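The second week with the arms

I keep telling people I work in a toy warehouse and they picture something a lot more fun than it is. Mostly it's returns. People send back a set of building blocks with one piece missing, or with all the pieces and no box, or (my favorite) with pieces from a completely different company mixed in, and somebody has to sort out what goes back on a shelf and what goes in the donation bin. At Grube that somebody has been me and the rest of the returns bench for longer than I want to add up.

So when management told us back in September that we were getting robot arms, you can imagine how the break room sounded. There was a slide deck from Ullix, the outfit setting it up, and it had the word "empower" in it a lot. I ate my sandwich and waited for the part where they said how many of us would still be here in spring. They said all of us. I wrote that down with the time next to it, 2:15 in the afternoon, because I'm that kind of person.

Anyway! The arms come in pairs, and each pair gets its own little walled-in station. The whole thing is called the Wandater project on the paperwork and "the booth" by everybody who goes near it. You don't program them the way I thought you would, with somebody typing. You drive them. You hold a set of handles, the arms copy you, and the computer keeps the recording so that later on it can try the same job by itself. Every one of those recordings is called a run. We have a target of 2000 runs before anyone decides if the thing is ready to work a real shift, and when I left last night the sheet on the wall said 1591.

I have done 136 of those and I'm weirdly proud of it. My first dozen were awful. You've been picking up blocks since you were a baby, you don't think about it, and then suddenly your fingers are a gripper and you can't feel a thing. I kept squeezing after I already had hold of the piece. I'd go for a yellow cube and knock three others across the floor. My shoulders hurt in places that boxes never hurt them, and I've lifted a LOT of boxes.
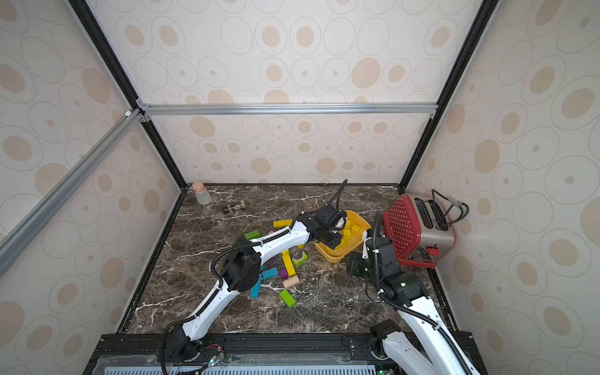 What surprised me is who turned out to be good at it. It wasn't the younger guys who play games all night, or not only them. The best driver we have is the woman from the end of the bench who has been sorting the tiny stuff for years, doll shoes and game tokens and so on. She's slow and she never goes back for a second try. The Ullix people came over and stood behind her for most of a morning asking why she came in from the side on some pieces and from the top on others, and she had an answer every time. I don't think anybody had ever asked her how she does her job before. She was in a great mood all day and bought a round of vending machine coffee.

Then there's the part I'm less cheerful about. The bench used to be where you talked. Six hours of sorting goes by pretty well if the person across from you is telling you about their sister's divorce. In the booth you've got to concentrate, and it's one driver at a time with a second person resetting things between runs, so the conversation comes in little scraps. "Ready?" "Ready." "Did she get the house?" "Hang on." I miss the noise. I said so in the monthly meeting and my supervisor wrote it down, and now there are two chairs and a radio by the booth, so I guess that's something.

And there's the money question, which I did raise. If my hands are teaching this thing, is that still the returns clerk rate? We got a bump for booth hours. It isn't big. I'd like it to be written into the actual job description before we hit the target and not after, and I've told them that too, nicely, in an email, with my manager copied. A friend of mine over at the Prakamon plant went through something similar with their packing line and her advice was to get everything in writing while they still need you. She isn't a bitter person at all, she just said it very calmly over nachos, and it's stuck with me.

I don't lie awake over it, though. I've seen what comes back in those boxes. Glitter glue, half a cracker, somebody's retainer once. A block that's been chewed by a dog looks fine from one side and you only find out when you turn it over, and the arms don't turn things over unless one of us shows them to. I'm going to be busy for a while yet.

My next booth block is 6 a.m. to 8, which means I should be in bed already instead of typing this. If you've had something like this show up where you work, tell me in the comments how the pay part got handled -- especially if you got a new title out of it. And if anyone knows a good stretch for that spot right under the shoulder blade, I'll take that too.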